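Kundeck: Bürgerentscheid zum Hallenbad geht mit 462 Stimmen Vorsprung an die Befürworter

Was für ein Abend in Kundeck! Kurz nach 20 Uhr stand fest, dass das Hallenbad im Ortsteil Sudeck saniert wird. Beim Bürgerentscheid stimmte eine Mehrheit für den Erhalt, der Vorsprung betrug am Ende 462 Stimmen. Im Foyer des Rathauses, wo die Ergebnisse der Wahlbezirke nach und nach auf die Leinwand kamen, wurde geklatscht, gejubelt und an manchen Stehtischen auch ein bisschen geweint.

Dabei sah es am frühen Abend noch gar nicht danach aus. Die ersten ausgezählten Bezirke lagen im Norden der Gemeinde, wo viele lieber ins Freibad der Nachbarstadt fahren und die Kosten für das alte Gebäude kritisch sehen. Dort führte das Nein-Lager zunächst deutlich. Dann kam Sudeck. Als das Ergebnis aus der Grundschule eintraf, drehte sich das Bild innerhalb von Minuten, und von den 13 Wahlbezirken gingen am Ende acht an die Befürworter. So spannend war hier seit der letzten Bürgermeisterwahl keine Auszählung mehr!

Angestoßen hatte den Entscheid die Initiative »Sudeck schwimmt«. Der Gemeinderat hatte im Frühjahr mit knapper Mehrheit beschlossen, das Bad zum Jahresende zu schließen. Für das Bürgerbegehren brauchte die Initiative 700 gültige Unterschriften, abgegeben wurden 1433. Gesammelt wurde vor dem Supermarkt, auf dem Wochenmarkt, beim Feuerwehrfest und sogar im Bad selbst, wo die Listen neben der Kasse auslagen (an manchen Tagen reichte der Vordruck nicht).

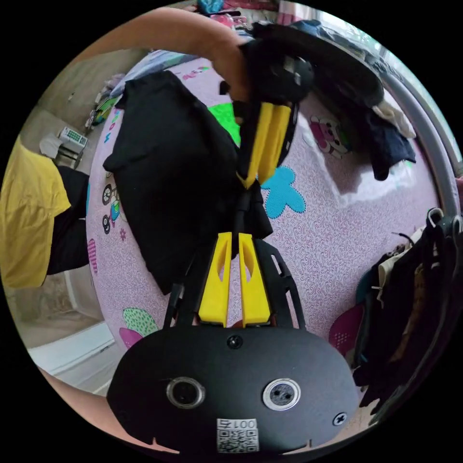 Die Beteiligung kann sich ebenfalls sehen lassen. Schon am Vormittag standen in mehreren Wahllokalen Leute bis auf den Gehweg, im Bürgerhaus mussten zusätzliche Stimmzettel aus dem Rathaus geholt werden. Auch die Briefwahl wurde viel genutzt. Das nötige Quorum war damit klar erfüllt, und die Entscheidung hat dieselbe Wirkung wie ein Beschluss des Gemeinderats. Der Schließungsbeschluss vom Frühjahr ist vom Tisch.

Aus allen Fraktionen kamen noch am Abend Reaktionen. Die SPD und die Grünen, die beide für den Erhalt geworben hatten, sprachen von einem starken Zeichen für den Schulsport. Die CDU, deren Ratsmitglieder in der Frage gespalten waren, will das Ergebnis zügig umsetzen und mahnt einen festen Kostenrahmen an. Die Freien Wähler hatten für ein Nein geworben. Sie gratulierten der Initiative noch im Foyer und kündigten an, bei der Finanzierung genau hinzuschauen. Bemerkenswert fair ging es zu, wie überhaupt im ganzen Wahlkampf. Die beiden Podiumsdiskussionen in der Mehrzweckhalle waren voll, es wurde hart gestritten, und danach standen Gegner und Befürworter noch lange zusammen auf dem Parkplatz.

Umstritten war vor allem die Technik. Die Lüftung im Bad stammt noch aus der Bauzeit, das Dach über dem Lehrschwimmbecken ist undicht. Das Planungsbüro Asante hatte im Auftrag der Gemeinde zwei Varianten untersucht, eine vollständige Sanierung in einem Zug und eine in zwei Bauabschnitten. Die Initiative hatte sich für die zweite Variante stark gemacht, weil das Lehrschwimmbecken dann während eines Teils der Arbeiten geöffnet bleiben könnte. Welche es wird, muss nun der Rat entscheiden. Der Bürgerentscheid legt nur fest, dass saniert wird.

Offen ist auch, woher das Wasser künftig seine Wärme bekommt. Im Gespräch ist ein Anschluss an das Nahwärmenetz Fesatix, das bislang nur das Gewerbegebiet und die Realschule versorgt. Die Leitung müsste dafür unter der Hauptstraße hindurch verlängert werden. Die Verwaltung will dazu bis Oktober Zahlen vorlegen, der Bauausschuss berät anschließend öffentlich.

Für die Schwimmkurse gibt es schon jetzt eine gute Nachricht: Die Anmeldung für den Herbst, die nach dem Schließungsbeschluss ausgesetzt worden war, wird wieder geöffnet. Auch die Vereine behalten ihre bisherigen Zeiten. Die Ergebnisse aller Wahlbezirke hängen im Rathaus aus und sind auf der Internetseite der Gemeinde abrufbar.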